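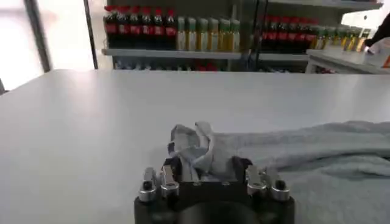 How long should it take to fold one shirt? About as long as it takes to say the question out loud, according to the woman who runs the linen and clothing side at Tindstead, and she has very little patience for anyone selling a method.

Print this page | E-mail this to a friend

I went to see her because I had paid 62 dollars for the Hokus folding course and my closet looked the same as before. She wasn't surprised. "They sell you the drawer," she said. "You look at the drawer in September and it's a heap again."

Her own rules are short and she gave them grudgingly. Use a big, smooth table, and clear it first. "A bed is a terrible place to fold. It sinks." Lay the shirt flat, get hold of it up near the shoulders, and pull the wrinkles out before making any fold at all. Most people, she said, fold the wrinkles in and then blame the fabric.

What about a shirt with a print on the front? Hokus says it must always face in. "Why? I've asked people that and they tell me it's the method." She folds hers with the print out so she can tell which shirt it is.

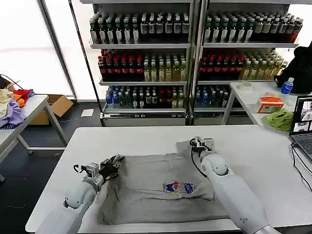
Szilágyi, reached later by phone, thought this was all too casual, and said that a print folded across the middle will crack sooner or later, whichever way it faces, so the fold ought to go beside it. When I passed that on, she shrugged. "Maybe. I've got old shirts with perfectly good prints. I'd want to see his cracked ones."

Towels she dislikes discussing. The course spends 80 minutes on them. "Half, half again, done. A fluffy towel won't hold a crisp edge, so stop asking it to." She has also heard the claim from Cestemgate that rolling saves a third of the shelf, and would like to know who measured the shelf.

I asked whether she had ever learned anything from one of these courses. She thought about it for longer than I expected.

"Do the shirts before the towels," she said. "The towels can wait in a pile and it doesn't hurt them." Then she wanted to know if I could still get my money back. I've written to Hokus and have had no answer so far.

Shares: 3224 | Comments: 62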